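Workstation Refurbishment Program
Progress report to the Ilholm Fund
Reporting period ending June 2025
Prepared by Renata Czerwiński, Brenano
Technical review: Ksawery Ostrowski

1. Scope of the reporting period

The grant covers the recovery, servicing and redeployment of retired desktop workstations from the Wornska site. The agreed quantity is 300 units over the full term. This report covers intake, processor and socket service, memory checks, and the state of the parts inventory. Storage drives are handled under the separate data destruction agreement with Weerasinghe and are mentioned only where they affected the schedule.

2. Status against plan

Units received to date: 207. The remaining units are still in use at Wornska and will be released when the replacement machines are installed there. The site has confirmed September for the last transfer. No change to the total is requested.

All received units have been logged by chassis, service tag and processor type. Drives were pulled at intake and passed to Weerasinghe before any bench work started. Two transfers were held at the loading dock while the drive manifests were corrected. The delay was absorbed within the period and had no effect on cost.

3. Processor and socket service

The main technical finding of the period concerns thermal compound. The units were built in several batches and the condition of the compound varies by batch more than by hours of use. In the older batches it has dried at the edges of the lid and stayed soft in the middle, so the cooler does not always release cleanly. The work instruction now calls for a short warm-up run before the cooler is removed, followed by a full power-down and disconnection from the wall.

Cleaning of the lid starts with the processor still locked in the socket. The retention frame holds the chip flat and keeps most of the residue off the contacts. Bulk compound is taken off first, working inward from the edges. The last film is removed with a lint-free wipe and isopropyl alcohol.
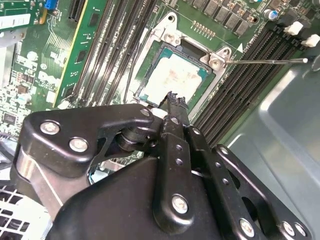
The earlier instruction had the processor removed first and cleaned on a mat. It was withdrawn after inspection found compound on the underside of several chips. Residue on the contact pads is slow to clear and can be carried into the socket at reinstallation. Under the revised sequence the chip is not lifted until the lid has passed a visual check under the bench lamp.

Wipes are changed as soon as they stop picking up material. Consumption is higher than budgeted as a result. The overrun is small and has been met from the consumables line without a transfer between headings.

Once the lid is clean, the load lever is released, the frame is raised and the processor is lifted straight up. The chip is held by its edges only. Sockets are inspected at low magnification for bent contacts, lint and compound. Any socket with a bent contact is set aside for Ostrowski, who decides between rework and board replacement. To date 4 boards have been rejected on this basis. Their processors were tested in a known good board and returned to stock.

Processor markings are read and entered at this point, with the chip out and the lid clean. Intake records had been filled in from the firmware screen, which does not show batch codes. Both values are now held in the unit record.

4. Memory and board checks

Memory is removed before socket work and stored by unit in antistatic trays. Slots are blown out with filtered dry air and the latches are checked by hand. Modules are tested in matched sets. Mixed sets found at intake are broken up and rebuilt from stock of the same speed and rank.

The coin cell is measured on every board and replaced if it reads below the limit in the work instruction. Most cells in the older batches are at or near that limit. A bulk purchase of replacement cells has been approved at the program level and falls within the existing budget.

Add-in cards are left seated during processor service unless they block access. Cards that do come out are labeled with the slot position. This follows one case in which a card was returned to the wrong slot and the unit failed its first boot test. The fault cost half a shift to trace.
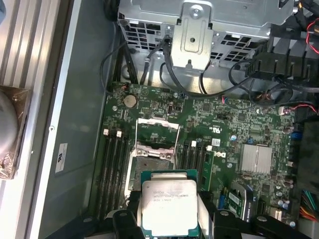 Brenano Hardware Recovery Department, Workstation Bench

5. Reassembly and test

Fresh compound is applied as a single measured amount at the center of the lid. Spreading by hand was tried on a small lot and dropped, as the results depended on the operator. The cooler screws are tightened in a cross pattern in two passes.

Each unit then runs a load test with temperature logging. Some 20 units from the first lots failed the temperature limit and were opened again. In most of these the cooler was not sitting level, and reseating it brought the readings within range. The others needed a new fan. No unit from the later lots has failed for the same cause, but those lots are small and the result should be read with that in mind.

6. Parts and inventory

Stock of fans and coolers is adequate through the end of the term. Replacement boards are the weak point. The supplier used at the start of the program no longer holds the correct revision, and the alternative source has a longer lead time. Boards recovered from units with damaged chassis will be used first.

Processors removed from rejected boards are stored individually in lidded trays, with the unit number on the tray. Loose storage of processors is no longer permitted at any bench.

7. Risks

Late release of the remaining Wornska units would push final testing past the end of the term. Czerwiński is in contact with the site and will report any change in the transfer date to the Fund when it is known.

Board supply is rated medium. If the longer lead time is confirmed, a small advance order will be placed from the contingency line, subject to written approval by the Fund.

8. Work planned for the next period

Complete socket service on all units now in the building.
Issue revision C of the work instruction, with the revised cleaning sequence and the slot labeling step.
Close the open drive manifests with Weerasinghe.
Receive and log the final transfer from Wornska.

The expenditure statement is submitted under separate cover. Temperature logs are available to the Fund on request and are indexed by service tag.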